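Grendberg centre to reopen training kitchen in February

January 2024

The Grendberg Community Centre has confirmed that its training kitchen will reopen to the public in February, following the replacement of worktops and the renewal of much of its small equipment. The work was approved by the centre's board last autumn and was carried out by Primano, the contractor responsible for the earlier repairs to the main hall.

The kitchen was closed when damp was found behind the sink units. Repairs to the wall were completed before the winter holiday, and the period of closure was used to review the utensils, bowls and trays held in the cupboards. Items that were cracked, badly stained or missing a lid were withdrawn. Those in good order were washed and kept.

The total cost of the equipment was £1,478, of which £905 was met by a grant from the Hondalano Fund. The remainder came from the centre's own maintenance budget.

Hjalti Holst, who manages the centre, said the board had been asked by many regular users to keep the kitchen plain and easy to work in.

"People come to us to learn how to make a meal on an ordinary table with ordinary bowls," he said. "We did not wish to fill the room with specialist items that they would not have at home. The bowls are a mixture of plastic and steel, and users are welcome to bring their own if they prefer."

Under the revised arrangements, each group will be asked to leave its table clear at the end of a session. Bowls should be washed, dried and returned to the shelf, and knives and scissors handed back to the session leader. Stools may be kept under the tables when not in use, provided that the route to the door remains open.

A lavender plastic bowl and a shallow stainless steel one were set out on a grey wood-grain tabletop, with a red stool stored beneath. 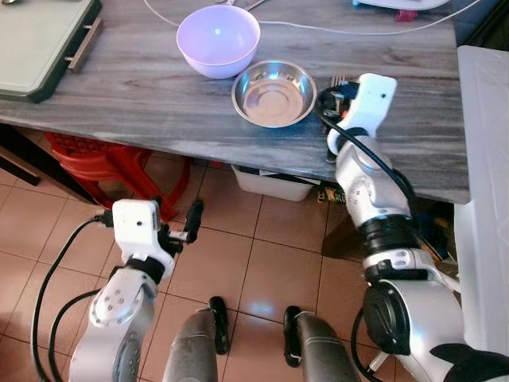

Bookings and charges

The first course, an introduction to bread and simple soups, will be led by the Başaran Cookery School and will run for four weeks. Places cost £89 per person, including ingredients. A reduced rate is available to residents receiving support with their rent, on application to the office.

Private hire of the kitchen will resume once the first course has ended. Groups that held a booking at the time of the closure will be contacted in writing and offered a new date or a full refund.

Booking forms may be collected from the reception desk during opening hours.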